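Zekik Furniture Support
Ticket 274: Surkine counter stool rocks on level floor, footrest ring loose
Status: Solved
Opened by: Kazue Morikawa
Product: Surkine backless stool, counter height, set of 4

Customer's first message

I bought four of the Surkine stools in December for the kitchen island. Three are fine. The fourth rocks from front left to back right, and the footrest ring clicks when I put weight on it. I moved it to each of the other spots along the island and it rocks in all of them, so I don't think it's the floor. All the bolts are in and feel tight.
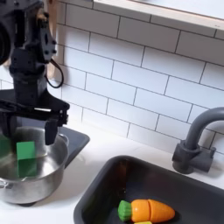 2 min read

First reply from support

Thanks for checking the stool in more than one spot. On this model, a rock along one diagonal usually means that the legs were fully tightened before the ring went on. The bolts feel tight, but the frame is held slightly out of square. Please try the steps below before we send any parts.

1. Turn the stool upside down on a blanket.
2. Loosen all the leg bolts by two full turns. Leave them in their holes.
3. Loosen the screws on the footrest ring the same way.
4. Stand the stool up and press down on the middle of the seat.
5. With the stool still upright, tighten the ring screws by hand, then the leg bolts by hand.
6. Go around again with the hex key, a little at a time, working across the stool from one leg to the opposite one.

Customer update

Did all six steps. The rock is much smaller now but I can still feel it. The click is the same as before. It comes from the back right leg, where the ring meets it. When I took that screw out to look, there was no washer on it. The other three have a black plastic washer.

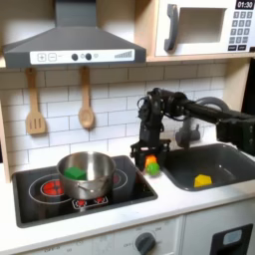
Can the stool be used while a footrest washer is missing?
Sitting on it is fine, but keep your feet off the ring until the washer is in, because the screw can work loose and wear the hole.

Second reply from support

The missing washer explains the click. We are sending a Lirurov hardware pack, part 125, which has a full set of ring washers and a spare hex key. It ships free under the warranty. Please replace all the ring washers, including the ones that look good – the new ones are slightly thicker, and mixing them will tilt the ring.

For the last of the rock, check the plastic foot under each leg. Each one threads in and out.

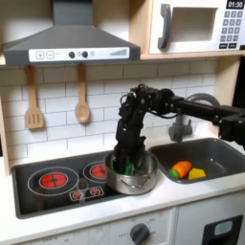
Turn the foot on the short leg counterclockwise until the stool sits flat, then test it with someone seated. Don't back it out more than three turns. If it needs more than that, write back here and we will replace the leg.

Customer update

Pack arrived. New washers are on and the click is gone. The front left foot needed one and a half turns. No rocking now, on the tile or on the wood floor.

Internal note

Stool came from Sugawara warehouse, batch 49. Missing washer logged against the batch. Ticket closed, reopens if the customer replies.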